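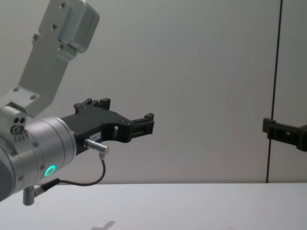

The Serrano came with a trial period of 23 days, and by the second morning I had already decided to send it back.

I should say I never asked for it. My sister-in-law Pacita Tolentino sells them, or leases them, or whatever it is Maltedent has her doing this year, and she talked me into a trial for the shop because business was slow and she was one customer short of her bonus. I mend things. Umbrellas, handbags, accordions if people are patient, the odd music box. It's a little place at the bottom of the hill in Skondcombe, with a bell on the door that I keep meaning to oil.

"It's two arms on a stand, Inda," she said. "You teach it by moving it around. A child could do it."

Well, I'm fifty-eight, so that ruled me out!

The man who set it up drank three cups of my coffee and told me the table had to stay clear. Clear! In my shop! I've had a tin of clock screws on my bench longer than I've had my knees. But he was firm about it, so I bought a white table that looked like it belonged in a dentist's, and for two days I walked around the thing sideways with my elbows tucked in.

The way you teach it is you take hold of the arms and move them through the job, and it remembers. That part is true, I'll give Pacita that. You hold the wrist and it goes soft and lets you lead it, like dancing with somebody very polite. I showed it how to fold a polishing cloth. It folded the cloth. I showed it how to hold an umbrella rib while I threaded the tip, and it held the rib so steady I forgot it was there and said thank you, and then felt silly, and then said it again the next time anyway.

So why was I sending it back? The waiting, mostly. When it didn't have a job it would stop with its hands up in front of it, facing each other, a little way apart, as if it were telling you about a fish. All day long in the corner of my eye. I'd be eating my sandwich and there it would be, getting ready to say something.

Then Brenda Montecinos came in with the box.

I've known Brenda since we were both picking up kids from the same school gate, and in all that time I'd never known her to own anything delicate. She drives a gravel truck. She put this thing down on the counter wrapped in a dish towel and said, "Don't tell me what it costs, just tell me if it can be done."

It was a music box, the kind with a brass comb and a pinned cylinder, and someone had been at it with glue. Her mother's. It had sat in a closet since the funeral in August because the last time she'd wound it, it had made a noise like a fork in a disposal. Three of the teeth on the comb were bent and one was gone, and to get at any of it you had to hold the spring housing back while you lifted the cylinder straight up, and I mean straight, with no wobble, because those pins will snap if you breathe on them.

It's a job for three hands. I used to do them with my husband. He'd hold and I'd lift, and he'd hum so I would know he hadn't drifted off. I hadn't taken on a music box in four years, and I'd been telling people it was my eyes.

I told Brenda I'd have a look at it.

I did look at it, for two evenings, from across the room. Then I cleared off the white table (I'd snuck a few things onto it by then, don't tell the coffee man) and I took hold of the left arm and walked it down to the housing. I squeezed the fingers in until they just touched. I did the same on the right, lower down. Then I made it do the whole thing over again with nothing there at all, just air, six times, until I could see that it was going to go to the same place whether I was nervous or not.

I put the box between them and pressed the button.

It closed up on that housing like you'd take a baby's chin to wipe it. And it stayed. I got my tweezers in and lifted, and my hands were shaking, I don't mind saying, but its hands weren't, and the cylinder came up and out and I set it down on the cloth and then I had to go stand in the back by the sink for a bit.

When I came out it was still holding. I'd been gone long enough for the kettle to boil and it hadn't moved a hair.

"You can let go now," I told it, and of course it didn't, because that isn't how you do it, you press the other button. So I pressed the other button.

The new tooth took me the rest of the week. Brenda came in on her lunch break with gravel dust up to her eyebrows and I wound the box and we both leaned on the counter and listened. It's a waltz. It has one sour note near the end that I could have tuned out, but she said no, it always had that, and her mother used to make a face when it got there. Then she made the face, so I could see.

She asked if I'd done it all by myself and I said I'd had help, and she looked past me at the table.

"What's it doing?" she said.

"Waiting," I said. "It does that."

Pacita called on day 22 to ask whether she should send the man for it. I could hear her holding her breath about the bonus. I told her the lease was highway robbery and the stand was too tall and the booklet had been written by somebody who hated me, and that he could come if he liked, but he'd have to bring his own coffee and he wasn't taking anything home with him.

Then I hung up, because I had an accordion to get to, and I'd started humming, and I wanted to see if I could teach it where to hold the bellows.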